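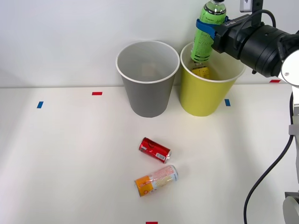 A green plastic bottle going in on the yellow side, gray to the left.

Pustel Hand Press for Plastic Bottles
Thu 26 July
By Birutė Vītola, Sosolham Break Room Equipment

Print | E-mail this page

We held off listing a bottle press for years. Most of the ones we were offered looked like answers to a question only the manufacturer had asked. You can flatten a soft drink bottle with your hands if you take the cap off first, and it costs you nothing. So before you read any further, ask whether your office really has a volume problem or whether someone has simply stopped emptying the recycling.

If it does have a volume problem, the Pustel is the one we'd buy. It is a long steel lever on a back plate. You stand the bottle in the cradle, pull down, screw the cap back on while the lever is still down, and let go. The cap matters. Leave it off and a good part of the bottle springs back overnight, and the brochure doesn't mention this anywhere.

What the maker says, and what we think

"Cuts volume by up to 40 percent." Believable with thin water bottles. With the thicker ones used for juice and iced tea we wouldn't plan around it. The brochure photos all show thin ones.

"Effortless one-hand action." No. The lever takes a firm pull, and Monique Joly, who runs our showroom and is not tall, had to step in close to finish the stroke. Mount it lower than the template suggests.

"Fits any wall." Any wall with a stud or solid masonry behind it. The supplied plugs are poor and we throw them away. On plain drywall it will work itself loose, and we won't take it back with the holes torn out.

"Improves recycling rates." We have seen nothing to back this up. A press makes bottles smaller. Whether people bother to put them in the right place depends on where you put the containers and whether they can tell them apart from the doorway. Color does more for that than any poster. If your hauler wants bottles uncrushed, and plenty of them do because of the sorting line, the press is worse than useless. Call them first.
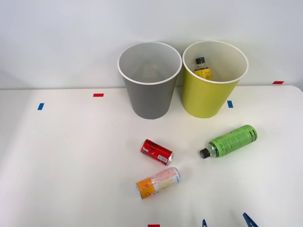 Two colors, kept close together. Check with your hauler before deciding what goes in which.

Specifications
Body: powder-coated steel
Lever length: 15 inches
Weight: 7 pounds
Mounting: wall only, four screws (not the ones in the bag)
Largest bottle: two liters, and it's a tight fit
Finish: dark gray; there is a white version that shows every fingerprint
Warranty: one year on the lever and pivot, nothing on the cradle insert

Compared with the others

The Neletti is cheaper and is sold as a can crusher that also does bottles. It does cans well. Bottles slip sideways out of it and we stopped bothering.

The Cordier is electric. It is quiet and nicely made, and it costs more than the refrigerator in most break rooms. Salim Kimaro on our service desk has a low opinion of its safety switch, which needs cleaning whenever something sticky gets into it, and something sticky always does. We can order one if you insist.

Care

Wipe the cradle down weekly. A drop of light oil on the pivot when it starts to squeak, no more than that, or it runs down the wall. The rubber insert in the cradle wears out first. Ours went in March after hard use on the showroom floor, and the replacement was on back order longer than we'd like. Buy a spare with the press.

Do not use it on glass or aerosol cans. We'd like to think that goes without saying.

Price and ordering

Press, complete: $40
Spare cradle insert: ask, the price keeps changing
Installation: local customers only, quoted after we've seen the wall

Unused presses can be returned in the original box. If you are ordering for several floors, please start with one and see whether it's still being used after a month. Marwan Srour handles the larger orders and will tell you the same thing, probably at more length.

Related: wall brackets, lidded and open containers, clear liners, cap buckets

Contact: Sosolham Break Room Equipment, sales and service desk, weekdays | Copyright Sosolham, all rights reserved | Back to top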